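Suture Practice Project — progress report for the second half of the grant

Hello again, and thank you for bearing with us while we got the spring sessions finished. You asked for something you could read over a cup of tea, so I've kept the spreadsheet separate and written this the way I'd tell it to you in the corridor. The short version is that the pads are good, the thread has been a nuisance, and we have money left.

Where we'd got to in March

When I last wrote we were still waiting on the second delivery of practice pads from Varghese. They came a fortnight late, but they came, and the surface is much nicer than the first lot (those went tacky after an hour under the lights and everybody grumbled). We've now got through 283 pads since the grant began, and I have 37 on the shelf, which should see us to the summer if we're careful.

The red dye along the cuts was my idea and I'm still pleased with it! On a plain pale pad you can lose sight of the edges once there's thread over the top of them, and people start guessing. With a bit of red along the line you can see where the needle ought to go in and where it ought to come out. The first thing everyone has to get comfortable with is simply holding the curved needle in the jaws over the cut. 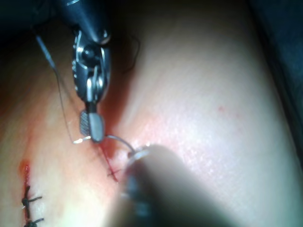

Stitches and spacing

This is where most of our time has gone. The exercise is interrupted stitches, each one tied and finished by itself, and what I look for is even spacing and a small knot. It sounds dull written down, but people get terribly competitive over it. We mark each finished row against a simple sheet — spacing, knot, tails — and I've logged 988 separate stitches so far. The spacing marks have climbed steadily since the start. The knots were slower to improve, and I put that down to us rushing through them in the early sessions. Since we gave knot tying a session to itself I've been a lot happier with what I'm seeing.

I'd also like to own up to a change from the original plan. We said we'd do one cut per pad, and we now put two on wherever there's room, so the pads go further and people can work on the second line with the first still in front of them to compare.
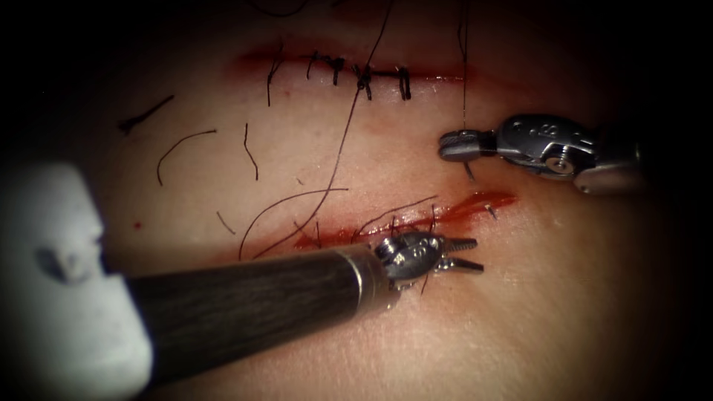
Money next, as I know it's what you'll be asked about. The pads came in under what we'd set aside, mostly thanks to doubling up, and the thread went over. Black thread is the one we get through fastest, and it's easy to see why I won't swap it for the cheaper pale stuff: five black stitches along the upper cut and you can judge the gaps between them at a glance, knots and all. The lower cut still has its loops and short ends about it, and even there you can pick out the thread against the red. So I'd like to move a little of the pad money across to thread, if you're content with that. It doesn't change the total.

Trouble with thread

I promised I'd be frank about what hasn't gone well, so here goes. Long threads are a pain. People like to start with plenty so they needn't stop, and then they've got a great length of it wandering over the pad between the last stitch and the needle. It catches, it loops round things, and the knots suffer for it. We tried cutting every length to 40 centimetres before the session and that helped a good deal with the tangles, although a couple of people found they ran short on the last stitch and had to begin again with a fresh piece. I think we'll stay with it all the same and get everyone used to planning ahead.

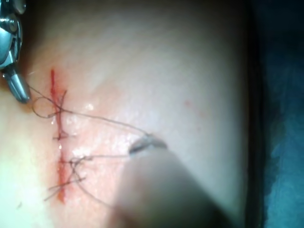

What's left to do

Between now and the end of the grant I'd like to get three things done. The first is a proper look at tail length, as we've never really agreed on one and the marking sheet is vague about it. The second is trying out the finer thread from Mestudus. It makes a much daintier knot, though the ends do splay out every which way once they're cut, and I want a few more sessions with it before I say whether it's worth the extra cost. The third is the written guide, called Ovo for now (don't ask, it was the name of the folder and it stuck). The chapters on needle handling and spacing are drafted. The knots chapter is half a page of notes and a lot of good intentions.

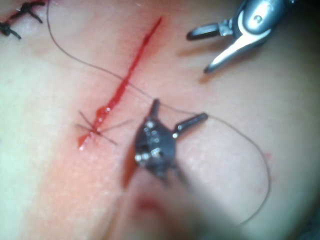
Will we need more money to finish the guide?

The guide is covered by what's already in the budget, printing included, provided we keep it to one colour inside and save the nice card for the cover.

I'll send the marking sheets over with the spreadsheet. Could you let me know about the thread money before I put the next order in?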